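Kitchen Table Stop-Motion: Tips for Animating at Home

I have been making little puppet films in my kitchen for longer than I care to admit, and the last one, Sondora, ran to 729 shots before I let myself stop. So many of you have written to ask how I keep a set steady between meals that I thought I'd put it all in one place (with a cup of tea, naturally).

Start with the table. Mine wobbled for years until I wedged folded felt under one leg, and oh, the difference! 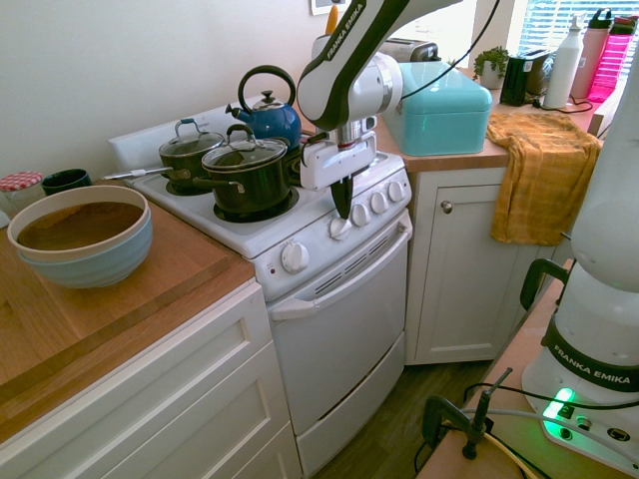 Tape the feet of your tripod to the floor and draw a pencil line around each one, so you can find the spot again after somebody sweeps. Close the curtains too, even on a gray day. Clouds will make your puppet's face flicker like a candle.

For soft clay, a 10 minute rest in the refrigerator firms up the arms nicely, though in August I give it longer. Keep the clay well away from the stove while you're cooking.
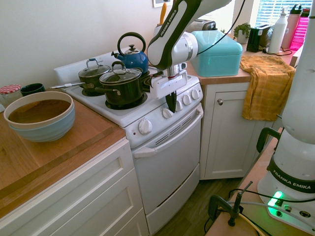
Pots and the blue kettle on the stove.

Wire armatures do snap, usually at the elbow, so twist up two spares before you begin and keep them in a jar with your tweezers.
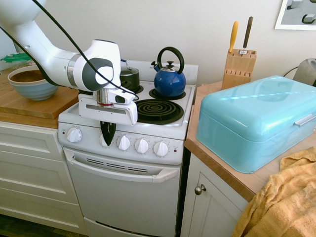

Save your shots to a second drive every evening. I lost some 600 of them on Gratholm, my fox film, and I still get a bit quiet when I think of it.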